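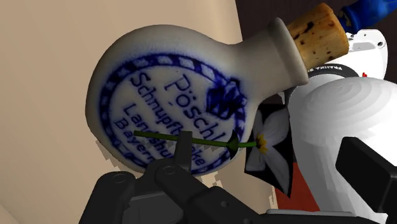

Savano soundtrack on vinyl – did anyone get the full 17 tracks?

Posted by Shivam Maurya, March

shivam_m

Right, I need some help from people who know their soundtracks, as I'm losing the plot a bit. I ordered the Savano LP from Bullau when the preorder went up (25 quid plus postage, which I thought was fair enough for a proper gatefold) and it came this morning. Lovely sleeve, nice heavy record, no complaints there at all.

But it's only got 10 tracks on it! The download I've had since the film came out has 17. I've gone through both side by side over lunch and the missing ones include the harbour music, the bit where the sister comes home, and both of the piano versions of the main theme. The harbour music is the whole reason I bought the thing.

Was this said anywhere on the preorder page? I've looked back at my email and it just says "original soundtrack on vinyl". Have I got a duff one or is this what everyone's got?

pennywhistle

Not a duff one, mine's the same. I think it was in the small print under the picture of the sleeve, something like "selected by the composer". I noticed it at the time and bought it anyway, so I can't really moan.

For what it's worth I think the shorter version is a better listen. The download goes on a bit in the middle, there are about three cues in a row that are just low strings and someone breathing. On the LP you go straight from the train music into the wedding dance and it made me sit up.

shivam_m

Ah. "Selected by the composer" is doing a lot of work there, I'd have read that as she picked the running order. And I like the breathing!

oldreeltoreel

You can't fit 17 tracks on one record without it sounding thin, it's as simple as that. The download is well over an hour. Anything much past twenty minutes a side and you start losing bass, and that score is all bass. They could have done a double but then you're paying forty-odd and everybody complains about that too.

I've been buying film music since the seventies and it was ALWAYS like this. You got half an hour of music, often re-recorded, often in the wrong order, and if your favourite bit wasn't on it you went and saw the film again. People have been spoilt by expanded editions.

marmaladeskies

Bit harsh on Shivam, I'd say. In the seventies you didn't already own the complete thing in another format when you bought the record. If I pay for the deluxe version of something I've got, I expect at least as much as I've got.

And it isn't as if Bullau don't know how to do a double. They did one for Tam last year and the sound is gorgeous. Four sides, every cue, even the silly song from the end titles.

oldreeltoreel

Tam sold bucketloads though. Savano played in about six cinemas.

marmaladeskies

I saw it in one of them and it was full, thank you.

ching_wen_y

Hello, I don't post here much but I do have a bit to add. I emailed Bullau when the preorder opened and asked exactly this, and got a nice reply the same afternoon. They said the composer wanted it to work as an album you'd play start to finish, and that the full score would stay up as a download. They also said the pressing was 350 copies and there were no plans for another. I didn't post it at the time as I assumed everyone knew, sorry!

So it wasn't hidden exactly, but I do think it should have been in the main blurb. You shouldn't have to email to find out what's on a record.

pennywhistle

350? Blimey. Hang on to yours then, Shivam.

shivam_m

Thanks Ching-wen, that's really useful. And I'm calmer now I've had a cup of tea and played side two.

I will say this for it, the wedding dance sounds amazing. On the download I'd never noticed there's a second accordion underneath, a tiny bit behind the first one, like somebody's uncle has joined in without being asked. I had it on three times in a row and my other half came in to ask if the record was stuck. 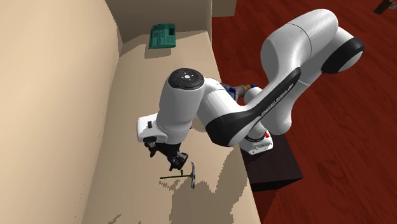

So I'm not sending it back. What I might do is write to them and suggest a little second record with the leftovers on, even a ten-inch. Seven tracks would fit, I've added up the times, and I'd pay for it tomorrow. Would anyone else? If there's a few of us it might be worth putting our names on one email.

marmaladeskies

Yes, put me down. As long as the harbour music's on it.

oldreeltoreel

Not me, sorry. It'd be another 25 by the time they've done a sleeve and stuck a number on it, and then you've paid double LP money for two separate things that don't sit together on the shelf. If they'd wanted those cues out on vinyl they'd be out. I do think we should let the composer have a say in her own album now and then.

pennywhistle

I'm sort of with oldreel on the principle, but I'd probably buy it, I'm weak. Could we ask for the second piano version only and leave off the first? The first one is the same but slower.

shivam_m

It is NOT the same but slower, the left hand is completely different! But I take the point about the composer. I'd word it as a question, I'm not going to march in demanding things.

kettledrum_kev

Coming in sideways here, but has anyone got the Savano CD? There was meant to be one. I don't have a record player any more (sold it when we moved, still cross) and I can't be doing with downloads, I never remember where I've put them.

ching_wen_y

There was a CD but only in the box with the film, as far as I know. It's got a cardboard sleeve and no booklet. I think it has the same tracks as the download but I'd have to check, mine's on loan to my brother and I'm not hopeful of seeing it again.

kettledrum_kev

That'll do me, ta. I'll have a look for the box.

marmaladeskies

Kev, check the second-hand sellers before you pay full price. I got my Lekadum box that way, disc unplayed and the shop sticker still on the front. And if you haven't heard Lekadum, do, it's got a whistled main theme that'll drive everyone in your house up the wall.

oldreeltoreel

Lekadum is dreadful.

marmaladeskies

It is not dreadful! It's cheerful. There's room for one cheerful score in the world.

oldreeltoreel

The whistling is sharp for the whole of the first reel. Once you've heard it you can't stop hearing it. I gave it three goes and then passed it on to my niece, who loves it, so there we are.

pennywhistle

I quite like the whistling. Could we start another thread for Lekadum though? I know what you two are like.

shivam_m

Agreed, new thread please, and I'll come and stick up for it.

Back to Bullau – I've written something short. I've said I'm enjoying the record, that the track count ought to be clearer on the page next time, and asked whether the other seven might ever come out on vinyl in any form. I've put down me, marmaladeskies and pennywhistle (with a "probably"). Ching-wen, do you want adding, seeing as they've already been nice to you once?

ching_wen_y

Yes please, add me. You might ask for it to be cut at 45 if it's a ten-inch, although then I'm not sure your seven will fit. The sister cue is nearly six minutes by itself.

shivam_m

Oh, I hadn't thought about the speed. Let me do the sums again. I'll leave that bit out of the email and let them worry about it.

pennywhistle

You can change my probably to a yes. I've just had the harbour music on while I did the washing up and I'd forgotten how good the ending is.

shivam_m

Changed and sent! I'll post whatever they say when I hear back.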